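Wrist view and worn fingertips: when do you change them?

loltico_cell
Posts: 13

Hello all. I look after one sorting cell with a two-finger gripper and a wrist camera. It picks small things out of a clear bin. After 2,000 picks I do the same checks every Tuesday, in this order:

1. Stop the arm, wipe the camera glass with a dry cloth.

2. Look at the fingers in the wrist view, open, with the bin behind them. I compare the two tips and look for new scratches on the faces.

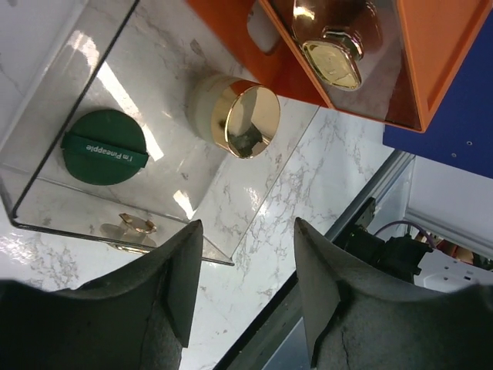
3. Close slowly on a 3 mm gauge and see if both tips touch it together.

4. Check that the cable by the rail can move freely.

My right finger has faint scratches. Would you change it already?

Echeverría
Posts: 14

No. Faint scratches on a matte finger are nothing. I would worry more about the light. You have glare on the clear plastic in several places, and the gold things will give you reflections also. Turn the lamp before you buy fingers.

Samira Majali

I don't agree fully. The scratches can tell you that the finger rubs somewhere, maybe on the bin rim. We had this at Dradley in December and it was the bin position, moved a little at each refill. Put two stops on the table.

loltico_cell

The bin stands turned to the rail, I never fixed it. I will try the stops. And is the flat green one with "I'm Pineapple" on the band a problem for such pointed tips? It lies very flat.

Echeverría

Pick it by the border, low speed. Stops are good, but please do the lamp first. One change at a time or you learn nothing.

Ruth Benavides

Brorkex sells soft pads for this type of tip. They wear faster, so write down the date when you fit them.

Samira Majali

Pads before the bin is fixed is money lost, in my opinion.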